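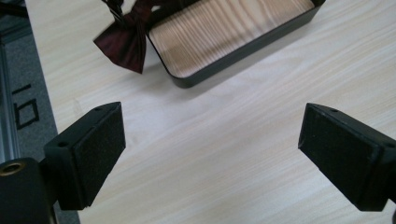
시연을 많이 모으면 나머지는 학습이 알아서 한다는 것이 로시오 몬테시노스의 의견이다. 지난 호에 실린 내 글을 읽고 편지를 보내왔는데, 요지는 이렇다. 손으로 쥐는 그리퍼를 쓰면 로봇 없이도 사람의 동작을 그대로 담을 수 있고, 하루에 모이는 양이 원격 조종과는 비교가 안 되며, 양이 충분하면 개별 시연의 품질은 평균에 묻힌다. 그러니 걸음마 단계의 트집은 그만 잡으라는 것이다.

홈 | 소식 | 지난 호 | 현장 노트 | 구독 | 문의

편지는 고맙게 읽었다. 그런데 나는 여전히 설득되지 않았고, 이번 호에서는 그 까닭을 조금 길게 적어 보려 한다.

우보브(Uvov) 작업실이 8월부터 모아 온 시연은 2,547건이다. 과제 이름은 '걸이 정리'이고, 나비넥타이 같은 작은 천 소품을 받침이 달린 걸이에서 다루는 동작을 모은다. 이 가운데 검수를 통과한 것이 1,315건이다. 절반을 겨우 넘긴 숫자인데, 분기 보고서에는 앞의 숫자만 큼직하게 실렸다. 뒤의 숫자는 부록 표에 있었다. 나는 부록부터 읽는 버릇이 있어서 찾았을 뿐이다.

탈락한 시연이 왜 탈락했는지도 표만 봐서는 알기 어렵다. 사유 칸에 '불량'이라고만 적힌 줄이 너무 많다. 집었다가 놓친 것과 애초에 엉뚱한 곳을 집은 것은 학습하는 쪽에서 보면 전혀 다른 자료다. 놓쳤다가 다시 집는 동작이라면 오히려 남겨 두어야 할 것도 있다. 그런데 둘을 같은 낱말로 묶어 버리면 나중에 되살릴 방법이 없다. 검수 기준을 물었더니 막시밀리아노 트론코소가 두 쪽짜리 문서를 보내 주었는데, '자연스러운 동작'이라는 표현이 여러 번 나오고 그 뜻은 끝내 나오지 않는다.
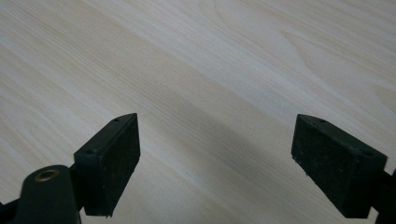
내가 가장 의심하는 것은 다양성이라는 말이다. 수집하는 쪽은 시연마다 물건의 위치를 바꾸니 자료가 다양하다고 하지만, 위치만 바뀌고 바탕이 늘 같으면 학습 시스템은 바탕까지 함께 외운다. 손목 쪽 카메라에 들어오는 것이 무엇인지 생각해 보면 된다. 마주 보는 검은 손가락 두 개, 그 사이의 빈틈, 그리고 나머지를 전부 채우는 밝은 나뭇결이다. 손가락 사이로 드리운 흐릿한 그림자도 조명이 바뀌지 않는 한 비슷하게 따라다닐 것이다. 어두운 식탁보 위에서, 혹은 창가의 비스듬한 햇빛 아래에서도 같은 동작이 나올지는 이런 화면을 아무리 쌓아도 알 수 없다. 우보브의 계획서에는 탁자를 바꾼다는 항목이 있기는 하다. 시기는 '추후'로 되어 있다.

브랄테오(Bralteo) 쪽 사정은 조금 낫다. 거기서는 수집 장소를 세 군데로 나누었고, 장소마다 탈락 비율을 따로 적는다. 다만 수집하는 사람이 늘 같은 두 명이다. 사람의 손버릇은 생각보다 질기다. 어떤 이는 접근할 때 꼭 한 번 멈칫하고, 어떤 이는 왼손을 먼저 움직인다. 시스템이 그 멈칫거림까지 배웠다면 과제를 배운 것인지 그 사람을 배운 것인지 가려야 할 텐데, 지금까지 받아 본 자료에는 수집자 번호가 아예 빠져 있다. 요청은 해 두었다.

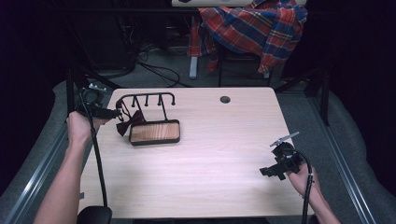 양손 과제로 가면 문제가 하나 더 생긴다. 두 그리퍼의 시각이 어긋나면 한 손이 받쳐 주기도 전에 다른 손이 놓는 것처럼 기록된다. 알라르콘에서 공개한 묶음을 내려받아 직접 훑어보았더니 124건에서 좌우 기록의 길이가 서로 달랐다. 앞을 맞춰 자를지 뒤를 맞춰 자를지는 설명서에 없었고, 배포된 변환 도구는 조용히 앞을 맞추고 있었다. 이런 결정이 코드 한 줄에 숨어 있으면 결과가 나빠졌을 때 원인을 찾는 데 몇 주가 든다. 내가 그 몇 주를 써 본 사람이라 말투가 곱지 않은 점은 이해해 주기 바란다.

머리 쪽 카메라를 함께 쓰면 가려짐 문제가 풀린다는 주장도 반만 믿는다. 넓게 보이는 것은 사실이다. 대신 과제와 상관없는 것도 잔뜩 들어온다. 의자에 걸친 옷, 바닥의 케이블, 커튼 같은 것 말이다. 시연하는 동안 이런 것이 한 번도 움직이지 않았다면 시스템은 그것을 기준점으로 삼을 수도 있다. 의자를 치운 날에 성공률이 떨어지는지 시험해 보면 간단히 알 수 있는데, 그런 시험을 했다는 보고는 아직 받지 못했다.

킬토르스카(Kiltorska) 모임에서 나온 반론도 옮겨 둔다. 처음부터 완벽한 자료를 요구하면 아무도 시작하지 못한다는 것이다. 일리는 있다. 나도 우보브가 수집을 멈추어야 한다고는 생각하지 않는다. 다만 다음 네 가지는 돈이 거의 들지 않는다고 본다.

- 탈락 사유를 적어도 '놓침', '잘못 집음', '기록 오류'로 나누어 적을 것
- 시연마다 수집자 번호를 남길 것
- 양손 기록을 맞추는 방식을 설명서에 밝힐 것
- 탁자와 조명을 바꾼 시험용 묶음을 학습용과 따로 둘 것

마지막 항목은 수량이 적어도 된다. 트론코소에게는 18건이라도 좋으니 먼저 만들어 보자고 했다. 통계라고 부르기에는 부끄러운 수량이지만, 그중 대부분에서 실패한다면 시연을 더 모으기 전에 할 일이 있다는 뜻은 된다. 그는 탁자부터 구해야 한다고 답했다.

몬테시노스의 편지 전문은 필자의 허락을 받아 다음 호에 싣는다. 평균에 묻힌다는 대목에 대해서는 자료를 가진 분들의 의견을 더 듣고 싶다. 같은 과제에서 시연 수를 늘려 가며 성공률을 잰 기록이 있으면 실패한 시도까지 포함해서 보내 주기 바란다. 그래프만 보내는 것은 사양한다.

2020년 10월 29일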